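Where Does Wood Grain Come From?

A tree grows a new layer of wood under its bark each year. Wood made in spring is pale. Wood made in summer is darker. Cut across a trunk and the layers look like rings. A tree with 80 rings is 80 years old.

Cut the trunk lengthwise and the rings turn into stripes and loops. 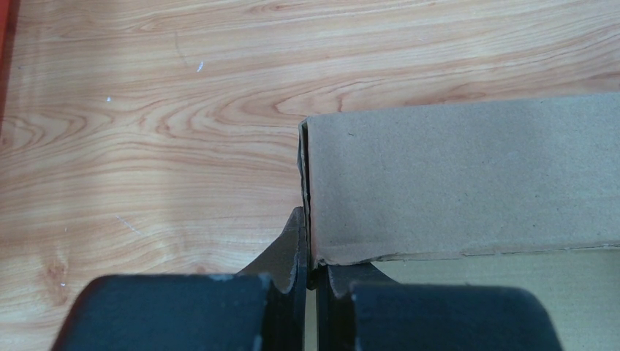 Loops and Knots

Long pointed loops are called cathedral grain. A knot is the place where a branch once grew.

Paper and Cardboard

Wood can also be cooked into a mush called pulp. Corrugated cardboard has a wavy sheet of paper glued between 2 flat ones.
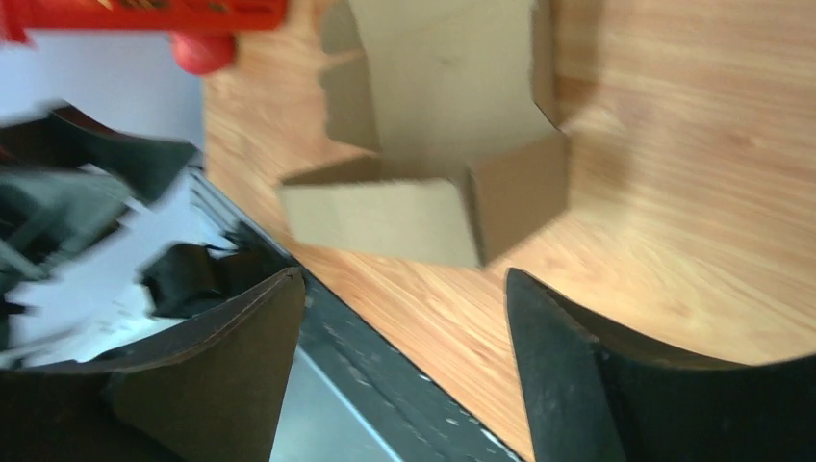
A plain cardboard box on a wood-grain tabletop.

Try It

Lay paper over a bare board and rub it with the side of a crayon. The grain may show up.
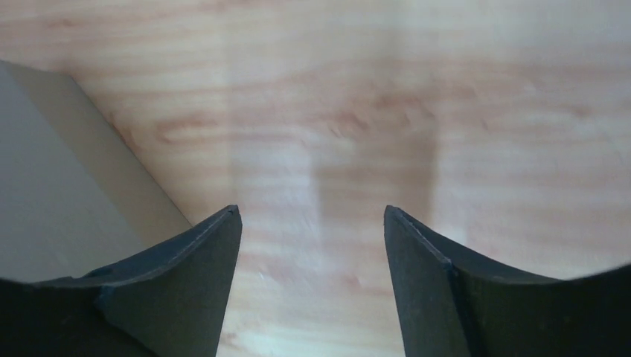 A light-colored wooden tabletop.

Written by Fouzia Zaidi, Clinham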